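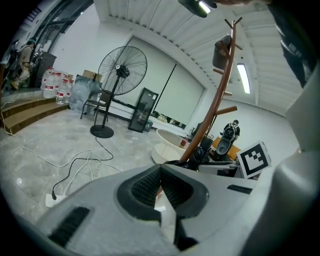

Figure 7. Slatted ceiling with long white panels.

Section 7: Cleaning and refitting ceiling panels

This section covers routine care of Tiltex slatted ceilings in halls, offices and other large indoor rooms. It applies to clip-in panels only. For screw-fixed panels, see the sheet supplied with your order. Lighting troughs and air diffusers are covered in Section 8.

Last revised Aug 6, 2019. Revision by Solange Joly, Leblanc Ceilings.

Before you start

You will need:
a platform ladder or mobile scaffold rated for your weight plus tools
a soft brush or a vacuum with a brush head
two buckets and clean microfibre cloths
neutral detergent (Flerel or equal)
cotton gloves
the Pilleler release key, part 2202
masking tape and a pencil

CAUTION: Switch off the lights and any ceiling fans at the board before working within reach of them. Let lamps cool.

CAUTION: If the building was put up before the 1990s and you do not know what is above the panels, do not remove any of them until the cavity has been checked for asbestos by a licensed assessor.

7.1 Dry cleaning

1. Cover furniture and floor coverings under the work area.
2. Set the vacuum to its lowest suction.
3. Work along the length of each panel, never across the joints. Brushing across the joints pushes dust up into the cavity.
4. Wipe the edge trim last.

Dry cleaning is enough for most rooms. Once a year will do, and October is a good time in areas where the windows are opened for spring.

7.2 Washing

1. Dry clean first, as in 7.1.
2. Mix the detergent to the strength given on the bottle for painted surfaces. Use lukewarm water.
3. Wring the cloth until it no longer drips.
4. Wipe one panel at a time from end to end with light pressure.
5. Go over the panel again with clean water and a second cloth.
6. Dry straight away. Water left in the joints leaves a grey line on light colours.

Note: Do not use solvents, bleach, cream cleansers or melamine sponges. They take the sheen off the finish and the patch will show under side lighting. Marks that will not wash off can be touched up with colour-matched paint, but test it on a spare offcut first.

7.3 Removing a panel

Panels up to 2000 mm long can be taken down by one person. Longer panels need two people, one at each end.

1. Find the access panel. It is normally the second panel in from the wall, and its clips are marked with a dab of blue paint on the carrier side.
2. Slide the release key into the joint beside the first clip.
3. Turn the key a quarter turn and draw the edge of the panel down until the clip lets go.
4. Move to the next clip and repeat. Support the loose end as you go – a panel left hanging from its last clip will crease and cannot be straightened.
5. Lower the panel and number the back with pencil on masking tape. Add an arrow for direction.
6. Store panels flat, face to face, with paper between them.

7.4 Refitting

1. Check each clip on the carrier. Replace any that are bent or cracked.
2. Put on clean cotton gloves.
3. Hook the fixed edge of the panel over the carrier first, along its full length.
4. Press the free edge up at each clip until you hear it click.
5. Sight along the joint from floor level. If the line wanders, release the nearest clip and seat it again.

Note: Leave a gap of 7 mm between panel ends and the wall trim for movement.

CAUTION: Never hang signs, decorations or cables from the panels. Hooks for light loads must be fixed to the carrier, with no more than one hook every 80 cm.

If a panel rattles after refitting, go to Section 9, Fault finding.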